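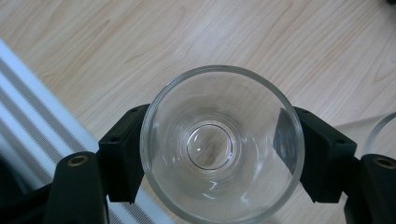 Section 4. Grasping Clear Glassware with the Hand-Held Gripper

4.1 Purpose of this section

This section applies to student teams using the Bitadon hand-held gripper kit in the Griffiths Robotics Club program at Drustville. It covers preparation of the work surface, positioning of the jaws on a glass tumbler, recording of a grasp, and return of the equipment. Teams must complete Section 3 (Assembly and Jaw Alignment) before starting the steps below.

Clear glass is the second object class in the club course. It follows the opaque block exercises and comes before the soft container exercises in Section 5. Teams that have not passed the block exercises may observe a session but may not operate the gripper on glass.

4.2 Items required

- One assembled hand-held gripper with both jaws fitted
- One charged camera module, mounted and locked
- Two clear, straight-rimmed or tapered tumblers, empty and dry
- Lint-free cloth
- Session log sheet
- Safety glasses for each team member
- Dustpan, brush and rigid waste box marked for glass

Tumblers with handles, stems, cut patterns or printed decoration are not accepted for this exercise. Stemmed glassware is treated separately in Appendix C.

4.3 Preparing the work surface

1. Clear the table of personal items, food and drink. Mats and fixtures used in other exercises may stay on the table if they lie flat and do not move when touched.

2. Wipe the table and allow it to dry.

3. Inspect each tumbler under the room lights. Run the cloth, not a bare finger, along the rim. Reject any glass with a chip, crack or rough spot and place it in the glass waste box.

4. Stand the first tumbler upright, well away from the table edge. Keep at least 300 mm of clear table on the side nearest the operator.

5. Stand the second tumbler to one side, outside the path of the jaws.

CAUTION: Do not stack tumblers. A stacked pair can bind and may break when separated.

4.4 Checking the gripper

1. Hold the gripper by the handle with the jaws pointing away from the body.

2. Open and close the jaws three times without an object. Movement must be smooth, and both jaws must travel the same distance.

3. Examine the contact faces. Remove dust and fingerprints with the cloth. Do not use solvent on the jaws.

4. Check that the brass-colored threaded inserts in the gripper arms sit flush. An insert that stands out from the surface must be reported to the session instructor before the gripper is used.

5. Switch on the camera module and confirm that both jaws are visible in the preview.

NOTE: If only one jaw can be seen, the camera bracket has shifted. Return to step 3.8. Do not bend the bracket by hand.

4.5 Approaching the tumbler

1. Open the jaws fully.

2. Bring the gripper over the tumbler so that the camera looks down into the glass from almost directly above.

3. Use the preview to find the rim and the base. Seen from this angle, the rim should look close to a circle, with the smaller circle of the base inside it. A rim that looks strongly oval means that the gripper is tilted.

4. Adjust the angle at the wrist until the rim is round in the preview. Keep the elbow still.

5. Move the gripper until the tumbler lies midway between the jaws.

NOTE: Bright reflections on the inner wall are normal. Use the rim as the guide for centering. The base is a poor guide because its apparent position shifts with small changes in angle.

Students often judge the position of the glass by the table grain seen through it. The wall of the tumbler bends these lines, and the method is not permitted in scored runs.

4.6 Closing the jaws

1. Close the jaws slowly until one of them meets the glass.

2. If the tumbler slides, stop. Open the jaws, re-center the gripper and begin again from 4.5, step 3.

3. Continue closing until both jaws rest against the outside of the glass, one on each side.

4. Apply light pressure and hold for a count of 8. Do not lift during the count.

5. Look through the wall of the glass at each contact face. The face often shows as a dark wedge through the transparent side. Compare left and right. If the two differ greatly, the grip is off center.

6. Lift the tumbler no higher than the width of a hand, hold it level, and set it down.

7. Open the jaws fully before moving the gripper away.

CAUTION: Never squeeze harder to correct a slipping glass. Lower it to the table and start again.

CAUTION: Keep fingers out of the space between the jaws at all times, including when the camera module is switched off.

4.7 Recording the grasp

1. Start the recording before the jaws reach the tumbler and stop it after they have opened again. Recordings that start with the jaws already closed are marked incomplete.

2. Enter the run number, the operator's initials and the result on the log sheet. Use one of the following codes:

H Held and set down
S Slipped during closing
L Lost during lift
X Stopped by operator or instructor

3. Change operators after each set. The outgoing operator becomes the log keeper.

4. Upload the files to the team folder on the Jusosen server before leaving the room. Files kept only on the camera module are erased at the next session.

Runs coded S or L must be uploaded together with the others. They are used in the April training round, and teams are not penalized for them. The club collection held 853 accepted glassware runs at the close of the last term. Missing log entries were the most common reason for rejection.

4.8 If a glass breaks

1. Set the gripper down and call the instructor.

2. All students step back from the table. Students do not pick up glass by hand.

3. The instructor clears the area with the brush and dustpan and inspects the jaws for fragments.

4. Enter code X on the log sheet with a short note. The session resumes only with the instructor's approval.

4.9 Common faults

Glass rotates as the jaws close
Contact is off center. Re-center on the rim and close more slowly.

Glass tips toward the operator
The gripper is held too high on a tapered wall. Lower it slightly and check that it is level.

Preview is too bright to find the rim
Turn the table lamp away from the glass. Do not cover the lens. If the fault remains, lower the exposure setting by one step and note the change on the log sheet.

Jaws leave marks on the glass
Clean both the glass and the contact faces, then repeat the check in 4.4.

4.10 Ending the session

1. Close the jaws without an object between them and switch off the camera module.

2. Wash and dry the tumblers and return them to the padded crate, rims up.

3. Place the gripper in its case with the handle toward the hinge.

4. Sign the log sheet and hand it to the instructor.

Continue to Section 5, Soft Containers.

Previous section | Contents | Next section | Parts list
Print this page | E-mail this page
Contact: Griffiths Robotics Club, Drustville
Copyright Griffiths Robotics Club. All rights reserved.
Back to top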